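Gekier
Products / Data Collection / Kiltusus Two-Arm Station

Kiltusus Two-Arm Station

Kiltusus is an enclosed bench station for recording two-handed tasks. An operator performs the job through the arms, and the recordings are used to train a policy. The station ships assembled and is tested at our shop before delivery.

Overview

Many bench tasks need one hand to hold and the other to work. Folding, opening bags and fitting lids are common requests. Kiltusus puts two arms on one shared rail so that both can reach the middle of the work surface. The positions of the base plates are written down at setup and should stay the same for the whole collection.

What is included

Two arms with grippers
Base plates and aluminum mounting rail
Aluminum profile enclosure with wall panels
Work surface
Fixed workspace camera and gripper camera
Wakum recording software, one seat
Printed setup sheet and spare cable ties

Wall panels and work surface can be ordered in plain or stone pattern. Patterned panels are useful when the policy will later run in front of a busy background. Use one pattern per dataset or note the change in the session log.

Recording

Wakum saves joint positions, gripper opening and all camera streams on one clock. Each attempt is stored as a separate episode. The operator marks it as good, failed or discard at the end. Failed episodes are kept unless you delete them. A label can be added for the object, the starting position and the operator.

The default session plan is 100 episodes per object. A full starter set is 400 episodes. Both numbers can be changed in the plan file.

Task kits

Gashi carton kit. Flat corrugated blanks for box folding. The starting task is to hold the blank down with one gripper and bring the other to the far side before the first fold. Blanks with worn creases should be replaced.

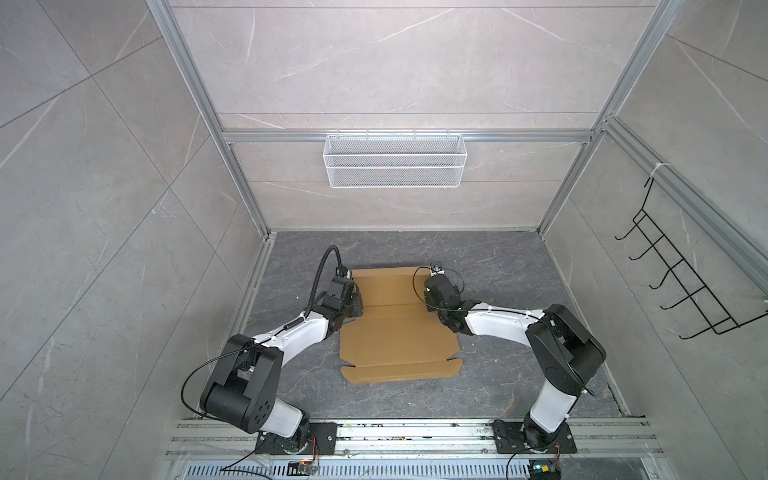
Hanging kit. Wire basket and hook rack that attach to the enclosure profiles. They can stay in place while other tasks are recorded.

Ordering and support

Order code KT-81. Delivery includes 2 days of operator training on site, given by Akosua Akpalu or Mansa Kpodo. Questions about panels and custom fixtures go to Beatriz Valente. For Wakum licenses, write to Eliécer Cabrera.

Replacement grippers, cables and base plates are sold separately. Please give the serial number of the station when ordering parts.

Page updated June 2020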